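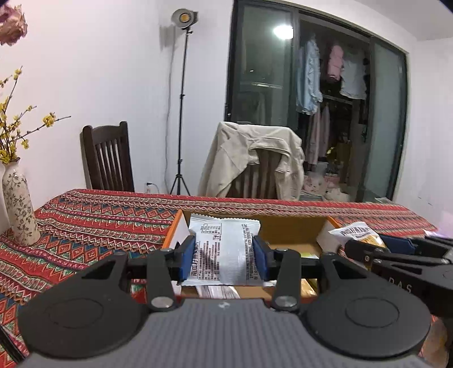 Print this page
E-mail this page

Progress report to Trovum: snack box packing, Stedirton site

Reporting period: September
Report date: Sat 20 October
Prepared by: Ollasum, packing and supply section

1. Scope

The grant covers the packing of mixed snack boxes at the Stedirton site and their delivery to the Eze distribution point. This report covers the packing work, the state of the stock and the changes made to the box layout. Delivery costs are reported separately on the usual form.

2. Output

In September the site packed 300 boxes. The total since the start of the grant is 3359. All boxes packed in the month were released to Eze. Two deliveries were made, both within the agreed time window.

The monthly output was limited by the supply of flat cartons, which arrived late in the first half of the month. Packing hours were moved to the second half and no stock passed its use-by date during the wait.

3. Packing method

Boxes are packed on a table in the front room at Stedirton. The carton is opened and set down with the flaps folded outward, and the snack packets go in one at a time from above. The table has a woven cloth on it, mostly red with zigzag and diamond bands. The cloth stays on during packing. It keeps the carton from sliding and protects the table top from the cut edges of the cardboard.

Packets are held upright as they go in. A packet dropped flat takes up most of the floor of the carton and has to be lifted out again before the next row can be placed. The upright position also leaves the printed side open to view, so the contents can be checked against the packing list without emptying the box.

The pumpkin seed packets (marked 南瓜籽 on the pack, with the nutrition table printed near the top) are placed first. They are light and hold their shape well when stood on end. Bags with a wide top seal go to the right side of the carton, where they can lean against the wall.

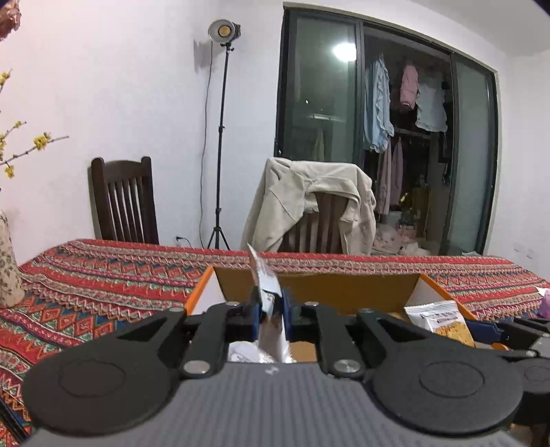
Leaning is acceptable as long as the seal points up. A bag with its seal turned down is more likely to be creased by the packets placed over it, and a creased seal counts as a defect under the Eze receiving rules. The packing sheet has been changed to state this.

4. Defects

Eze returned three boxes in September. Two had creased seals. The third was short one packet and was made up from reserve stock. The August report listed loose paper in the cartons as a repeat fault. It was not recorded as a reason for return this time, but the check for labels and empty wrappers before closing remains in place.

5. Stock and materials

Stock of the pumpkin seed packets is sufficient for the next period. Stock of the larger bags is low and an order has been placed. Flat cartons are now held on site in a quantity that covers one full month of packing – this was not the case before and was the main cause of the delay in section 2.

The current carton has colored outer flaps and a plain interior. No change of carton is planned. A smaller size was tested and rejected, as the tall packets stood above the rim and the flaps could not be closed flat.

6. Open items

The packing list is still printed in one language only. A version with the Chinese product names beside the English ones is in draft and will be used once Eze has approved the wording.

The written procedure for reserve stock is not complete. It will be sent with the next report.

7. Spending

Spending on cartons was above plan for the month due to the larger holding described in section 5. All other lines were within plan. No transfer between budget lines is requested.

Print this page
E-mail this page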